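4. Setting up review filters in Drorkero

The review filter hides critics' scores and notices for chosen film titles in your Drorkero library. Cast lists, running times and trailers are not affected.

Before you start, sign in with the owner profile. Guest profiles can read the filter list but cannot change it.

4.1 Hiding reviews for one title

1. Open the title page and select Options.
2. Select Reviews, then Hide.
3. Choose Scores only, or Scores and text.
4. Select Save. The page reloads with the review panel closed.

Note: A sequel is treated as a separate title. Repeat the steps for each film in a series.

4.2 Hiding reviews for a performer

1. Open the performer's page and select Filmography.
2. Tick Apply to all credits.
3. Set the billing limit. The default is 3, so the filter covers films in which the performer is among the first three names billed.
4. Select Save.

Large filmographies are processed in the background – leave the application open until the progress bar closes.

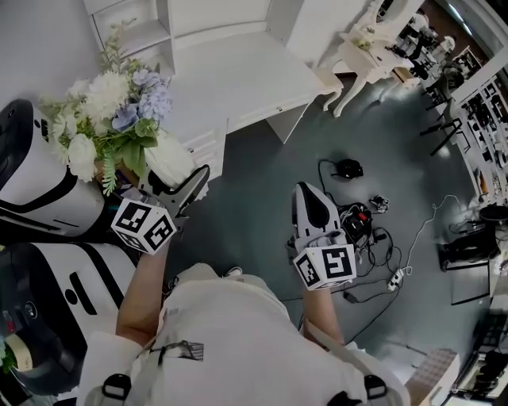

Balakrishnan Bhat asks whether voice roles count towards the billing limit, as his list left out two animated films in which the lead was plainly the first name. They do count, but only if the Voice credits box is ticked. The box is off by default in the Orthorpe release and on in Rosley.

4.3 Restoring reviews

1. Go to Settings, then Filters.
2. Select the title or performer.
3. Select Remove and confirm.

Caution: Remove all clears every filter on the account, including those set by other profiles. It cannot be undone.

If error 818 appears, the filter list is locked by another device. Sign out on that device, wait 2 minutes and try again.

Note: Reviews imported from Gounder before October carry no title code and must be hidden by hand – see section 4.1.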